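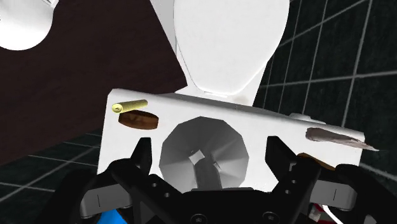 Parents & Schools
September | By Etelka Kelemen
40 shares | 17 comments

Checking the Lonura program before your child sits through it: an inspection list, with my comments

The Siltau school district wants every fourth grader in the "Lonura" feelings-and-relationships course this fall. The letter home calls it age-appropriate, research-informed and optional. I went to the district office on Monday with a list and asked to inspect it. My results are under each item. Copy the list and use it at your own school, and don't let anyone fill it in for you.

1. MATERIALS

Full student workbook available to read
Result: Yes, at the office only.
Comment: No copies and no phone pictures. I was told this is a licensing matter with the publisher, Fornance. Children take the same workbook home in their backpacks at the end of the unit, so I don't know what is being protected.

Teacher's guide available to read
Result: No.
Comment: "Internal." I asked three different ways. The workbook is full of prompts like "Your teacher will now lead a talk about this page," and the talk is in the guide. A parent who reads only the workbook has seen half the lesson, and I would guess the duller half.

Videos and slides available
Result: Partly.
Comment: I saw one video of the four listed on the schedule. It was harmless. It was also the one they picked.

Research cited in the materials
Result: Fail.
Comment: "Research-informed" appears on the cover. I found no footnotes and no reading list inside. When I asked which research, I got the Fornance brochure.

2. CONSENT

Written notice sent before the first lesson
Result: Yes.
Comment: It came in the same envelope as the lunch menu and the picture day form.

Parent must sign for the child to take part
Result: Fail.
Comment: It works the other way around. If you do nothing, your child is in. The district calls this consent. My dentist would not.

Opt-out form easy to find
Result: Fail.
Comment: Not in the envelope and not on the website. The front desk at Kerekes Elementary had to call someone. Ask for it by name, "alternate activity request," and get a stamped copy.

Decent plan for children who are opted out
Result: Unclear.
Comment: "Quiet reading in the library." Ask whether an adult will be in the room the whole time, and whether the child has to get up and leave in front of the class. A nine-year-old will put up with a lot to avoid that walk.

3. PRIVACY

Questions about home life
Result: Found.
Comment: There is a page headed "My House, My Rules" where children write who makes the decisions in the family and whether they think it's fair. Another asks about a time a grown-up at home made them feel small. Maybe a good teacher handles that well. I'd still like to know who reads the page.

Written answers stay with the child
Result: Unclear.
Comment: One person told me the workbooks go home. Another said some pages are "collected for reflection." Get this answered in writing.

Online portion
Result: Found.
Comment: A check-in quiz done on school tablets. I asked where the answers are stored, how long for, and whether Fornance can see them. The reply was that the district takes privacy very seriously. I have left this box blank.

4. PEOPLE AND MONEY

Taught by the regular classroom teacher
Result: Mostly.
Comment: One session is led by a visiting "Lonura facilitator." Ask for the name ahead of time and ask if the background check is on file. The office said it would be. I asked if it was. They are getting back to me.

Teacher training
Result: Weak.
Comment: One afternoon. I feel for the teachers here, several of whom I like very much.

Cost made public
Result: Yes, after asking twice.
Comment: $3,000 for our school for the year. That isn't a fortune, but Kerekes has been told there is no money for a second reading aide.

Way to measure results
Result: Fail.
Comment: Students are asked at the end if they enjoyed it.

5. BEFORE YOU LEAVE THE OFFICE

- Write down who you spoke to and the time.
- Repeat any promise back and ask for it by email.
- Ask when the school board last voted on the program. In Siltau it was approved in a bundle with bus repairs and a copier lease, with no discussion that I can find in the minutes.
- Ask when you can come back to see the teacher's guide.

I may be wrong about the course itself. A neighbor whose son took it last year says he mainly remembers the stickers. I would be happy to report that after reading the whole thing, and my request for the guide is in. My own daughter will be in the library until I get it.

Filed under: Curriculum, Parental Consent, School Boards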